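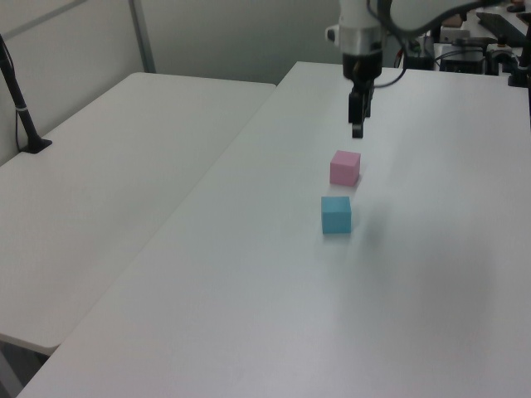 2025-07-01, Narncombe cell

Stacking runs had been drifting since the end of last week. Blue cube placed on pink, landing off to one side, worse the longer the cell ran. Spent the morning on the gripper end and left the program alone until the mechanical side was sorted.

Checked in this order:

- Flange screws. Two of them turned under the key with hardly any effort. Took all of them out, cleaned the threads, put them back with a drop of medium threadlocker, tightened crosswise.
- Fingers. Closed on nothing, they meet evenly at the tips. Pads a bit shiny but not worn through. Wiped them with alcohol.
- Wrist cable. The loop was too short before and went tight when joint 6 turned past the half-way point. Let out more slack and moved the tie further back. It now clears the upper link through the full turn at slow speed. Still want to see it at production speed before I call it done.
- Base clamp. Tight, no change.

Then redid the tool center point with the pointed pin from the Semple kit. Four approach angles the first time and the result was poor, so I did it again with more spread between them and got a spread I can live with. Saved as a new tool, old one kept under its old name. Please don't overwrite it, the Hallolbridge jobs still call it.

Table height retaught as well. The hover point above the pink cube was low by about 2 mm compared with the value in the sheet. Corrected it and wrote the new one in the sheet.

Cycle counter read 1,244 when I started. Ran 40 stacks after lunch at reduced speed, 11 of them with the cubes turned a little on purpose. Two of the turned ones came down crooked, the rest were fine. The foam gives when the fingers close, so grip force is still at the low setting.

Left to do:

- full speed run, watch the cable
- order spare finger pads from Fuswood
- mark the flange screws with paint pen so we can see if they move
- check screws again in a week, then monthly if they hold

Cell is switched to manual, speed override still down. Put it back up before running anything for timing.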